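Walk-round checklist, garment handling, Ulgate site — October 2018
Filled in by Corina Trummer, with comments (sorry Alois, I know you like one line per box!)

## 1. Before the shift

- [x] Stop buttons tested on both sides of the line. Fine.
- [x] Walkways clear. Luzius moved the empty crates after I asked twice.
- [ ] Guard on sorting cell 2 closes fully. It catches at the bottom hinge — reported in September, still the same.
- [x] Job counter read: 3896. It was 1244 when I took over the sheet.

## 2. Folding work

- [x] Soft items opened out before the fold starts. I like this bit, and since the folding went over to grippers it's most of what we talk about at break. Jackets are the fiddly ones: zips, ring pulls, slippery cloth, and all that padding wanting to spring back up.
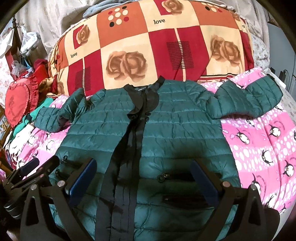

*Item 2, jacket laid open, sleeves out, pads above the lower half.*

- [x] Finger pads in place, no lifting at the corners.
- [ ] Loose cords and trims tucked away from the fingers. Not on the list before, so I've pencilled it in. Aurelia wants it made official and so do I.
- [x] Hands kept out from between the fingers. Everyone good on this, even when a sleeve goes wrong and you're itching to grab it.

## 3. How people are getting on

- [x] Breaks taken on time. Better than last year, when we folded by hand and my wrists ached by dinner.
- [ ] Job rotation followed. Valentin did two long spells watching the cell and says his eyes go before his arms do now. Fair point, and there's no box for it.
- [x] New starters shown how to stop and restart. Luzius did it in 10 minutes, and they each had a go.
- [ ] Bunched-up items: people aren't sure when to step in and when to leave the gripper to it. We need one rule, written large, on the wall. 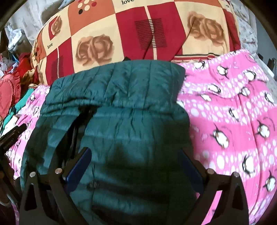

## 4. To sort out

- Hinge on cell 2 (Alois, please, before the counter gets to 3000 more!)
- Cords and trims line added to the printed sheet — Aurelia
- Shorter watching spells, Valentin to suggest a length
- Step-in rule agreed with both shifts

Next walk-round is Aurelia's. Pen's on the string by the door.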